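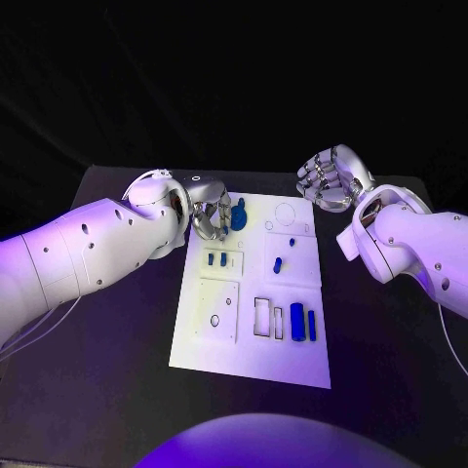 *This page was last changed in February 2020.*

A **form board** is a flat board with shaped recesses or outlines, each of which takes a piece of matching shape. It is one of the simplest kinds of puzzle. Form boards are used as toys, as classroom material and in tests of hand skill. They are also called inset boards or inset puzzles.

## Construction

Boards for young children usually have between 2 and 16 pieces. The pieces are thick enough to stand above the surface, and many have a knob on top. Older boards were cut from solid wood. Cheaper ones are made of pressed card, foam or molded plastic. A thin backing sheet is often glued on to form the floor of each recess.

The gap around a piece affects how hard the board is. A wide gap lets the piece drop in even when it is held at a slight angle. A narrow gap means it must be lined up first. Round pieces can be turned any way, while a square fits in four positions and a plain L shape in only one if it cannot be flipped.

## Manufacture in Kozan

The town of Kozan had several small workshops making form boards for schools. The largest, Costovwood, sold a standard set of 28 boards in a slotted case. Its rival Clerkura made a smaller set with painted pieces and later moved to plastic. Clerkura pieces are slightly thinner and do not sit well in Costovwood boards, though the outlines are nearly the same.

## Use

In schools, form boards are used to teach the names of shapes and to practice grip before writing. Timed versions record how long a person takes to fill the board. The Cenitz board, a timed version, is scored out of 100, with points taken off for each piece tried in the wrong place.

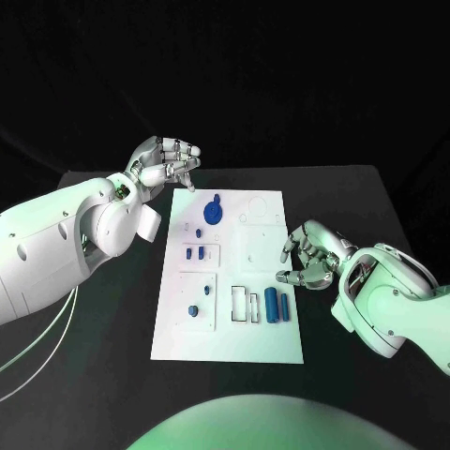 **What is the difference between a form board and a jigsaw puzzle?**

In a form board each piece has its own place in the board and does not need to touch the others. Jigsaw pieces lock together and can be assembled on any flat surface.

## See also

- Peg board
- Shape sorter
- Tangram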